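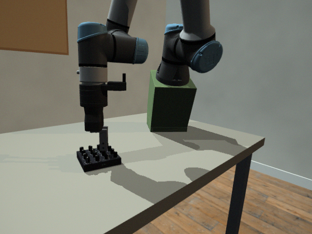
*Bench 2, simulated view: left arm over the peg block, right arm at the green box.*

**Two-arm bench – safety checklist with comments**
Lellgate works, pre-start inspection, 1 Jun 2021
Checked by Aurora Antunes, read through by Mareike Brandes

Good morning all, and thank you for being patient with me while I got round to writing this up properly. I've kept the boxes short and put my thoughts underneath, as several of you told me you liked the longer comments last time.

**Arms and mountings**

- [x] Both arms clear of each other at their closest point
- [x] Joint caps seated, no play when pressed by hand
- [ ] Cable ties renewed on the left arm

*Comment:* The ties are on order from Kolář. I'd like them changed before the night shift takes the bench over, please, even if it means starting a little late.

**Peg block and green box**

- [x] Block sits flat and doesn't rock
- [x] Green box present in the layout file
- [ ] Box position agreed with the people who load it

*Comment:* In the simulation the box stands well back on the table, behind and to the right of the block. That suits the arms very nicely, but Mareike tried the reach at the real bench and had to lean right in over the pegs – and she's taller than most of us! Could Skalotska move it forward in the next layout and run the check again?

**Stopping and starting**

- [x] Stop button reachable from both sides
- [x] Restart needs a person at the panel
- [x] Arms hold position after a stop
- [ ] Everyone on the rota has practised a stop

*Comment:* We have 28 people on the rota and eight still to do their practice. It takes a few minutes, and I'm happy to come in early and do it with you over a cup of tea.

**The people side**

- [x] New job sheets handed out
- [ ] Break times looked at again
- [ ] Quiet spot found for the paperwork

*Comment:* I know this page isn't usually part of an inspection, but I think it belongs here. On the old hand bench the target was 2,532 blocks a week, and the Prellen plan allows for up to 2,982. The lifting and pushing goes to the arms, and what comes to us is watching, loading and sorting out the ones that go wrong. Some of you have told me your wrists feel better already from the trial days, and some of you have said the afternoons drag and you miss having someone to chat to across the table. I've written both down. I'm asking for a swap every two hours so that no one is left watching all day, and Mareike has promised to take it to the January review if it hasn't been settled before then.

**Result:** trial running only until the open boxes are ticked. Please add your own comments in pen on the copy by the kettle, and sign them if you don't mind me coming to find you.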